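Ticket 847 – Desktop tower, fans spin, no picture on screen
Potmont Repair Desk, public log
Status: Closed
Shared 4 times | 200 views

First entry, Thursday, 9:10 a.m.

Good morning, and thank you for the very thorough note you taped to the top of the machine. It saved me a phone call. For anyone else following along, the complaint goes like this: the tower was moved from one side of the office to the other in August, worked fine for a while, and then one morning came up with the fans going and nothing whatsoever on the monitor. Turning it off and on again helped a couple of times and then stopped helping. It runs the Rastesus stock program for the whole front counter, so there is some hurry, and I've put it at the head of the line.

I plugged it in on the intake shelf before opening anything, with our own monitor, our own power cord and a cable I trust. Same result as you had. Power light on, fans up to speed, black screen. I left it sitting like that while I made coffee, in case it was just very slow to wake up (I've been fooled that way before), and it was still black when I came back.

One thing I'd like to ask while I think of it. Your note says the label printer from Lumanlan was plugged into the back during the move and stayed plugged in. Could you check whether its plug looks bent or pushed to one side? It may have nothing to do with this. I only ask for the sake of completeness, and you can tell me when you pick the machine up.

Second entry, 9:50 a.m.

Side panel off and the tower on its side. It's a good deal cleaner in there than I'd feared! Somebody in your office has been looking after it, or else the carpet on that side of the room is kinder than most. A little dust in the cooler fins, none to speak of on the board.

I started with the simple things, and I'll write them all down even though most of them came to nothing. You asked for a full account, and I know I'd want one.

Pulled the power plugs on the board and pushed them back in until they clicked. No change.

Took the memory out, looked at the contacts, put it back. No change. Tried one stick on its own, then the other on its own, then each of them in the other slot. It takes longer to write than to do, but not by much. No change in any combination.

Unplugged the drives from power, so that only the board was being asked to start. No change. Plugged them back in again afterward, mostly so I wouldn't forget.

Took out the small round battery, waited through a phone call from the paper supplier, put it back. For one moment I thought I had something, as the fans went up and then down in a slightly different way, but the screen stayed dark and the next three tries were just the same as before.

So by this point I was fairly sure we weren't looking at your drives, and I want to say so in plain words, knowing the stock records were your first worry. A bad drive will stop a computer from loading its programs, but it doesn't usually stop it from showing you that first page with the maker's name on it. Please don't lose sleep over the records. I'd still like you to have a copy somewhere else, and I'll come back to that.

Third entry, 10:45 a.m.

Cooler off. The old paste had gone hard and chalky, with a bare patch toward one corner, and the cooler came away with much less effort than it should have. One of its screws had hardly any bite left. That got my attention. A heavy cooler that's a little loose can lean on the processor unevenly, and a tower that gets carried across a room and set down with a bump gives it every opportunity.

I lifted the bracket and took the processor out, and it's resting in its own little recess beside the case, where I can't put an elbow on it. (I did put an elbow on one, years ago. It was my own, thankfully. The processor, I mean. The elbow too.) 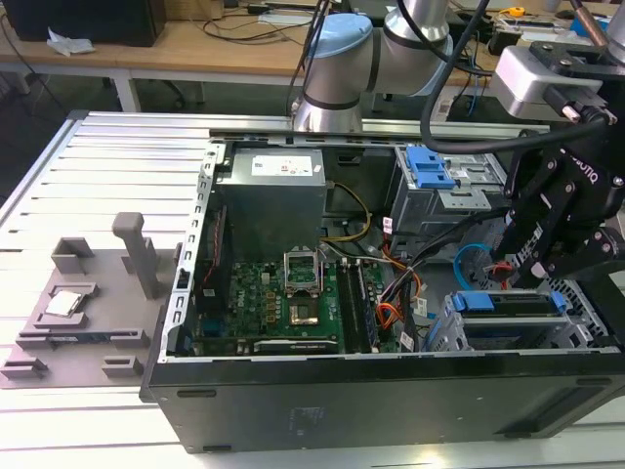
With the socket open I could do what I'd been wanting to do all morning, which was to look across the contacts with a small flashlight held down low. You don't look straight down for this. You look from the side, so that the rows line up like corn in a field, and then you turn your head and look along them the other way. Anything out of line shows up as a little break in the shine.

I went over it twice and found no bent contacts, and I was relieved, as that would have meant a new board and a much longer conversation. What I did find was a speck toward one edge, gray and dull, that I took to be a crumb of the old paste. How it got under there I can't tell you. Perhaps the last person to change the cooler had the processor out too, and perhaps it had been sitting there quite happily until the move shifted things.

I didn't go after it right away. My advice to anyone reading this at home, with a socket of their own lying open, is to take your hands out of the case and go have a glass of water before you touch it. Cotton swabs leave threads, threads catch on contacts, and a contact that has been caught and pulled doesn't go back to where it was. I've got a soft, fine brush for this and I wanted to find it before I did anything brave.

Fourth entry, 11:30 a.m.

Found the brush. It was in the drawer with the tape, where it doesn't belong.

Before using it I cleaned the processor itself, top and bottom. For the top I used two of the Perkex wipes, one for the chalky layer and one for the gray smear the first wipe leaves behind. For the underside I used a fresh one with hardly any pressure, always going in one direction, and then let it sit. There was a faint mark on the underside near one edge, and if you turn the processor over in your mind (I find it easier to turn it over in my hand) the mark sits just where the speck was in the socket. That was the first moment I felt we were getting somewhere.

Then I got called away to the counter, as always happens, and when I came back I went through the rest of the wiring with my eyes only, before going near the socket again. I like to do this at least once on every job. You get so interested in one spot that you can miss a plug hanging loose two inches away.
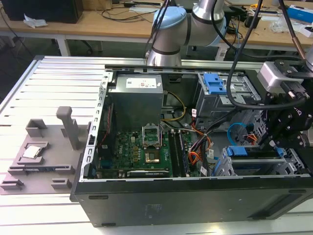 The wiring in yours is a bit of a bird's nest through the middle, and I say that with affection. It isn't doing any harm. But there was a length of it that could have drifted into the cooler fan with a good shove, so I've made a note to tie it back once everything else is settled. I'll use the cloth kind of tie. The plastic ones have to be cut off later, and it's generally me that has to cut them.

I brushed the socket after that. Four very light strokes, flashlight, another look, and the speck was gone. I checked the rows again both ways and they were as even as before.

Fifth entry, 12:40 p.m.

Processor back in. I'll describe this for the people who write in asking, and you can skip ahead if you like. There's a small mark on one corner of the processor and a matching one at the socket. You line those up, lower it straight down, and let go. It should drop into place under its own weight. If it rocks, pick it up and start over. Never push it and never slide it. Then the bracket comes down and the lever goes over, and the lever does take a firm hand, which scares people the first time.

New paste, a dab in the middle. I replaced the tired screw on the cooler with one from the spares box and tightened them all a little at a time, going corner to corner, so it settled flat.

Plugged in, pressed the button, and had a picture on the second try. The first try gave me the black screen again, and I won't pretend my heart didn't sink a bit, but the machine restarted on its own after a moment and up came the start page, asking me to set the date and time. It had forgotten those when I took the battery out. All of the memory was counted and both drives were listed.

Sixth entry, 4:15 p.m.

It's been on all afternoon. I've shut it down and started it from cold several times, and tapped the case with the flat of my hand while it was running – gently, about as hard as you'd pat a dog – and it hasn't faltered. Your Rastesus program opens as far as the sign-in page, and I stopped there. The rest is your business.

The cables are tied back, the fins are dusted, and the panel is on. I've put in a new battery too, no charge, seeing as I had it out anyway.

What I believe happened: the loose cooler and that crumb of paste, between them, kept one or more contacts from meeting properly, and the move made it worse. I can't prove which of the two mattered more, having fixed them both in the same sitting. If the black screen ever comes back, please bring the machine in with the Lumanlan printer and its cord, and we'll try them together.

And do make that copy of the stock records this week, while you're pleased with the computer. Pickup is any time before closing, at the side door. The front one sticks.

Closed.

Comments (4)

Guest
I've had the exact same fans-but-no-picture trouble and went straight out and bought new memory. Wish I'd read this first. Is it safe to use an old toothbrush if it's really soft?

Potmont Repair Desk
Please don't, not on the socket! The bristles are far too thick and they spring back. A toothbrush is fine for the cooler fins once the cooler is off and well away from the board.

Guest
Owner of the tower here. Picked it up, it started right away this morning, and the counter is back in business. The printer plug is a little bent on one side, so you were right to ask. We've ordered another cord. Thank you for writing everything down, I read it out loud to the whole office.

Guest
Which way does the fan on the cooler go back on? Mine came off in two pieces and now I have a screw left over.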